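Okay, new parent relationship thread, part 2! So many of you wrote back after the first one and I've been wanting to get to this all week.

Our topic tonight is sleep. Who gets up, who doesn't, and how two people who love each other can end up hissing over a pacifier at 3 a.m.

We did shifts and I will sing their praises forever! One of us had the baby until 2, the other took over after. Off shift meant OFF, earplugs in, door closed.

The first 14 nights were clumsy. We kept hovering, correcting each other's swaddles, whispering advice through the door (mostly me, sorry love).

Then it clicked. I got one long stretch of sleep and suddenly remembered that I really like the person I married. 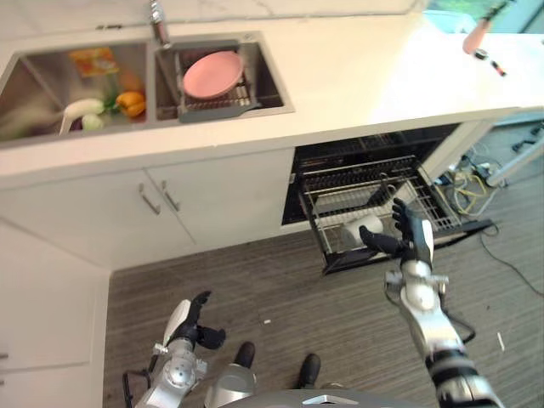

Kitchen.

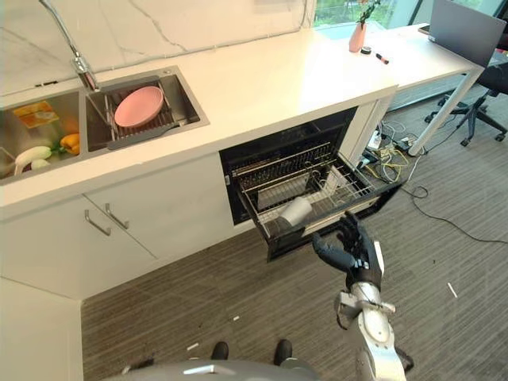
A reply from Imorel says shifts never worked at their place with breastfeeding, and what saved them was one partner doing every diaper and all the burping so the feeding parent could drift right back off. Love this so much, thank you!!

Yes, split it by task if hours don't fit. The parents' group at Basent had couples doing it both ways, and some swapped every month as the baby changed.

One more thing that helped us: no big talks after dark. We wrote the grumbles on a pad and read them over breakfast, and half of them made us laugh.

Next time I'll get into visiting grandparents. Send me your stories, I'm reading all of them!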